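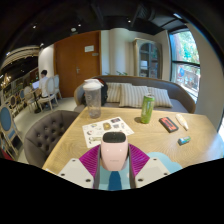 Kavberg 桌面木蜡油(哑光,货号 3910)

首页 > 木器养护 > 室内台面 > 木蜡油

适用于室内实木桌面、书桌、边柜顶面和窗台板。以植物油和硬蜡为主要成分,干后呈哑光,手摸能感觉到木纹。透明款不含颜料,但任何油类渗入木材后都会使颜色略微变深,浅色木材上尤其明显。希望尽量保留原色的,请选本系列的浅白款,并先在桌板背面试涂。

不适用于户外家具、地板、砧板,也不能直接涂在清漆或聚氨酯漆面上。旧漆须先打磨干净,残留的漆膜会挡住油的渗透,干后出现发亮的斑块。贴皮桌面可以使用,打磨时注意皮的厚度,边角最容易磨穿。

施工前

桌面擦净,用中号砂纸顺纹打磨,再换细砂纸走一遍。不要磨得过细,表面太光滑吃油少,耐污性会下降。弧形纹理的弦切板不必跟着花纹转方向,顺着板长打磨就可以。打磨后用吸尘器吸掉粉尘,再用微湿的布擦一次,等完全干透。

以前上过蜡的桌面,先用除蜡剂清洗。打过含硅家具喷蜡的比较麻烦,清洗后最好试涂一小块,隔夜看有没有缩孔。

室温过低时油会变稠,难以推开。冬天施工请提前把罐子拿到室内放一夜,不要用明火或热水加热。

涂刷

开罐后用木棒从罐底搅匀,蜡质容易沉在下面。用不掉毛的棉布或白色百洁垫取少量,先打圈推开,最后顺纹收平。共涂两遍,每遍都要薄。涂完一块区域后稍等片刻,用干布把表面多余的油全部擦掉,端面和榫口处吃油快,可以补一点。

第一遍隔夜干燥后,用细百洁垫轻轻擦去起毛,再上第二遍。第二遍用量通常只有第一遍的一半左右。桌板背面也建议涂一遍,两面吸湿不一致时,较宽的拼板容易翘。

擦过油的布有自燃危险。用完请浸水后摊平晾干,或放进带盖的金属桶,不要揉成团扔进垃圾袋。

干燥与使用

隔夜可以轻放物品,完全固化需要更长时间。固化之前不要铺桌布,不要放橡胶脚垫的电器,也不要沾水。某些深色橡胶和软塑料长期压在油面上会留下印子,固化以后也一样,台灯底座、键盘脚下垫一层毛毡即可。

固化后的表面能抵挡一般的水、茶和咖啡,洒上以后应及时擦掉。酒精、洗甲水和强碱清洁剂会损伤油层。热锅、热壶请用隔热垫。

日常清洁用拧干的布。不要用魔术海绵,它会把油面磨白。

局部修补

油面不需要整张重做。有水圈或轻微划痕时,用细百洁垫蘸一点油在该处打圈,擦干,隔夜再看。划痕较深的先用细砂纸轻磨,范围比划痕稍大一些,边缘慢慢过渡。桌面发干、滴水很快渗进去,说明该补油了。常用的餐桌每年补一次,书桌可以间隔更久。

规格

形态:液体,油蜡混合
光泽:哑光
颜色:透明、浅白、浅橡木、烟灰
工具清洗:松节油或专用刷洗剂
储存:密封,阴凉避光,防冻;罐口的油擦净再盖,否则下次难开

余量很少时,可换到小玻璃瓶里存放,瓶内空气越少越不容易结皮。已经结皮的,把皮整片挑出,过滤后仍可使用;搅碎了就不要再涂桌面。

订购说明

小罐和大罐均由 Trukholm 仓库发出。浅白款按批次调色,同一张桌子请一次买够,不同批次之间可能有细微差别。已开罐的产品不退换。每周三上午可到店领取试用小样,请带一块同种木料的边角,涂在自己的木头上看颜色最准。

大面积台面或成批家具的用量,可来电找 Margus Mets 核算,报上木种、尺寸和原来的表面处理即可。

相关产品
Kavberg 浅白木蜡油
Kavberg 除蜡清洗剂
Dunne 白色百洁垫(细)
Dunne 无纺擦拭布
Muron 毛毡脚垫

联系我们:Trukholm 木器养护,客服分机 3293 | 版权所有 Trukholm | 返回顶部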